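Robot arm at the packing bench: what happened to your hours?
Forum: Workplace and Shift Talk

hortensia_z
I work in returns at Ronetti, 21 people on our floor. Since May one bench has a robot arm that moves small goods from a rack to a tray. My supervisor says no jobs will go. Did your hours change after they put in such a machine?

dardo.s
Hours the same here, but the work is different. Before, I packed and talked with the person next to me. Now I fill baskets for the arm and take away full trays. It is less heavy for the back, I admit. It is also more lonely.

Rory_M
Sorry, but lonely is not a safety problem. I did 1,198 pieces in one shift by hand and my wrist still remembers. Let the arm have it.

dardo.s
Rory, I did not say safety. I said the work changed and my pay did not. Now I am expected to know why it stops, and the training was 10 minutes.

nicanor_t
Agree with Dardo. At Girklow they made a new pay grade for people who tend the arms, but only after we asked in writing. Hortensia, ask for your new tasks on paper.

Rory_M
Fine, on pay I agree. On the rest, no.

hortensia_z
Thank you all. I will ask about the paper. For those who wanted to know how the bench is set up: 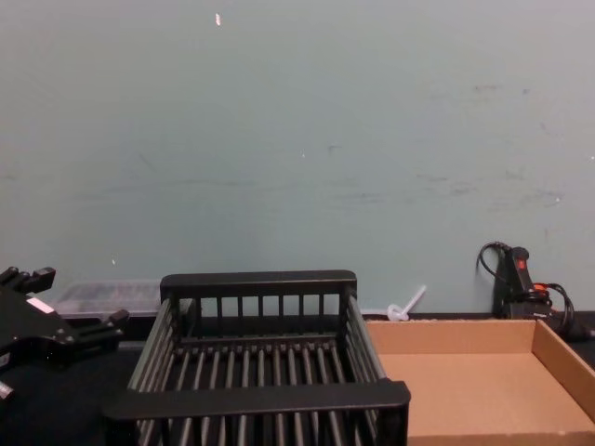

Our bench: black basket in the middle, cardboard tray on the right, gripper on the left.

nicanor_t
Similar to ours, only we have plastic trays. Who changes the tray at your place, you or the line lead?

hortensia_z
Me, and I must also write down every stop. It is not in my contract.

nicanor_t
Then put this first in your letter.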